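Water testing for private wells: strips or send it out?

hollowcreek
25 Mar 2018
We bought a place outside Pritdale and it's on a well, 100 feet deep according to the seller. The county gave us a sheet with a list of labs and nothing else. The water tastes fine but leaves an orange ring in the toilet tank. Is it worth paying a lab, or are the strips from the hardware store good enough to start with?

tanglefoot
Pay the lab the first time. Strips will give you hardness, pH and a rough iron number. The bacteria kits sold next to them are slow and easy to mess up. Once you have a lab report as a baseline you can use strips for the cheap stuff between tests.

I do my own iron and hardness with drop kits now. Get a metal rack for the tubes. The plastic one I had before tipped over if you looked at it wrong.

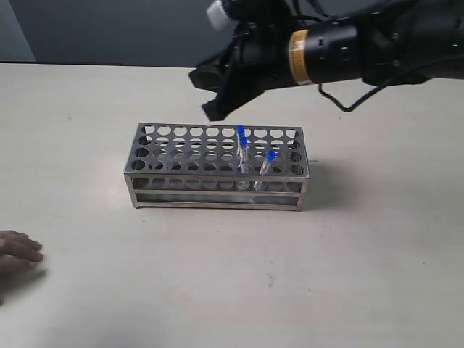 How long can a bacteria sample sit before it gets to the lab?

Most labs want it the same day and kept cold, and many won't take it past 24 hours, so call before you fill the bottle.

mudroom_711
I disagree about the lab coming first. Orange ring is iron. Spend a few bucks on a strip, confirm it, and put the money toward a filter. I did that at our old house near Stoduvmont and never regretted it.

tanglefoot
Iron doesn't tell you anything about coliform or nitrate. You can have both and taste neither. If there's a field uphill I wouldn't guess.

hollowcreek
There is a field uphill, corn I think. What does a full panel run?

nyaga_well
I'm in Nyaga and paid almost $100 for bacteria, nitrate, iron, manganese, hardness and pH. Arsenic was extra. Results took a week. Our hardness came back at 19 grains and we put in a softener after that. The lab in Sudimton sends you the bottles. Don't rinse the bacteria bottle, there's a powder in it that has to stay there.

mudroom_711
Fine, with corn uphill I'd do nitrate too. I still say a full panel is overkill for a toilet ring.

tanglefoot
Forgot to say, if you go with drop kits, measure the hole size on the rack before you order tubes. I bought tubes that were too fat and had to send them back.

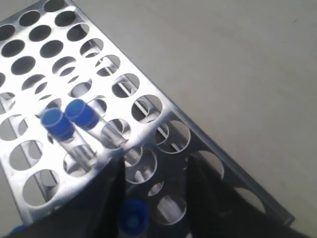 Top plate of the metal rack, with the rows of holes.

hollowcreek
Thanks all. I called Sudimton and they're mailing bottles for bacteria and nitrate plus the metals. Do I take the sample from the kitchen tap or the one at the pressure tank?

nyaga_well
Kitchen cold tap if you want to know what you're drinking. Take the aerator off, wipe the spout with bleach, and run it for five minutes before you fill. If it comes back bad, sample again at the tank to see where the problem is.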